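Letholm 项目 二月进展汇报
提交:Wirkbridge 资助办公室
日期:3月2日

先说结论:数据采集按计划完成,主实验跑完一轮,结果比上次汇报时好,但离中期指标还差一截。时间紧,先把要点写出来,细节后面补附录。

一、本月完成

采集。盖类与圆形薄边物体的抓取演示共1,550条,全部入库。其中127条因为时间戳错位剔除,腕部相机和关节数据对不上,重新对齐试过,不值得,直接扔了。剩下的够用。

标注。只标接触起始和松开两个时刻,不再标全程分段。上季度全程分段花的人工太多,对最终策略几乎没有帮助,消融里看得很清楚。省下来的工时挪去做评测了。

训练。基线用的还是去年那套行为克隆,改动有两处:一是输入换成只有腕部视角,去掉外部固定相机;二是在动作头前面加了一个接触预测的辅助损失。辅助损失的权重扫了5档,最后定在中间那档,再大就开始影响平移精度。

评测。每个策略跑500次,起始位姿随机,物体位姿在给定范围内随机。评测脚本这次是自动复位加人工抽查,以前全靠人工,慢,而且不同人判定成功的标准不一样。现在标准写死了:抬离支撑面,保持,放回,三步都过才算。

二、结果

只用腕部视角,没有掉点。这一条我们原来担心最多,申请书里也写成了主要风险,现在可以降级。外部相机去掉以后标定工作少了一大块,换工位基本不用重新标,这对后面去 Zaugg 那边的场地部署很要紧。

辅助损失有效。提升主要来自边缘较厚的盖子,薄边的变化不大。分析了一下失败样本,薄边的问题多数不是没夹住,是夹住之后指尖打滑,盖子绕接触点转,后半段位姿就偏了。策略看不到这个转动,或者看到了但训练数据里没有对应的纠正动作。两种解释现在分不开,下个月做实验区分。

反光面是另一个麻烦。深色、带光泽的边沿,接触预测容易提前触发,手指没到位就开始抬。加了亮度和高光的数据增广,有缓解,没根治。考虑过加偏振片,便宜,但会压低整体亮度,暗一点的场地可能得不偿失,先放着。

浅色封闭空间里的表现要单独说。四周都是白的或者浅灰的面板,纹理少,原来担心视觉特征不够用。实际影响小于预期,估计是近距离时夹爪和物体占了画面大部分,背景起的作用有限。这条只有一组场地的数据,不敢下太强的结论,报告正文里会写明。

三、没做完的

跨夹爪迁移没开始。Prikov 的指尖件到货晚了,装上以后又发现安装孔位和图纸不一致,退回去重加工。这一项顺延到下阶段,不影响总预算,但里程碑表需要改一行,改后的表随本汇报一起发,请确认。

力觉数据只采了一小部分。传感器零漂没解决,热机之后读数还在走。目前的处理是每段演示开头重新归零,粗糙,能凑合用。要不要正式纳入训练,下个月定。

技术报告初稿写了方法和实验设置两节,相关工作还空着。原定二月底交内部审阅,没赶上,抱歉。

四、经费

按科目没有超支。设备费剩得偏多,就是因为指尖件的尾款还没付。人工费略高于月均,评测期间加了班。差旅没有发生,去 Zaugg 场地的行程推后,待对方确认场地时间再报。想申请把一部分设备余款调到计算资源,后面做历史帧输入,显存和机时都会涨,现有的配额不够跑完整的对照。申请表单独提交,请尽早批复,排队要时间。

五、下阶段计划

1. 打滑问题。两组实验:一组在输入里加历史帧,看策略能不能自己感知到转动;另一组补采纠正演示,由操作员故意制造小角度偏转再拉回来。两组分开训,再合起来训,这样才能回答上面说的那个问题。
2. 接触预测提前触发。先试把预测目标从单一时刻改成一个时间窗,改动小,几天能出结果。还不行再考虑硬件。
3. 指尖件到位后重新标夹爪零位,然后做跨夹爪迁移,先做零样本,再做少量样本微调。
4. 第二个场地的采集,场地内的面板颜色和照明尽量跟第一个拉开,不然背景那条结论没法写。
5. 技术报告初稿补齐,送审。

六、风险

最大的风险现在是时间,不是方法。指尖件如果再拖,跨夹爪那部分只能缩减,缩到只做零样本也能交差,但说服力差很多。备选方案是用旧指尖外面套一层硅胶,改变摩擦和外形,勉强算一种不同的末端,审稿人未必买帐。

数据方面,盖类物体的尺寸分布偏大,小直径的少。大盖子几乎把腕部视野的下半部分占满,策略可能学会了依赖这一点。小盖子的演示得补,补采量先按现有采集速度估,等第二个场地的时间定了再给准确数字。

代码和数据的内部版本已经打标签,Wirkbridge 的评审账号有读取权限,登不上请跟项目邮箱说一声。数据说明文档还是旧版,标注格式那一页没更新,以仓库里的字段说明为准。

附:腕部视角采集画面,厚边圆盖,双指已并拢。 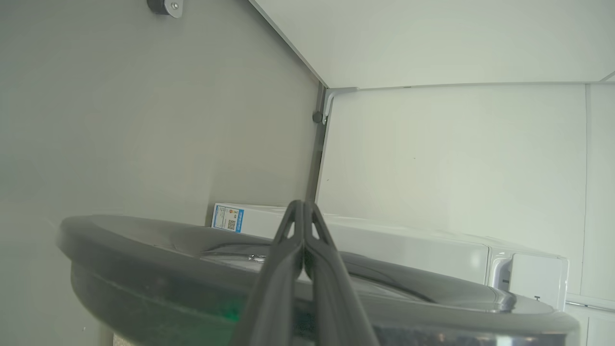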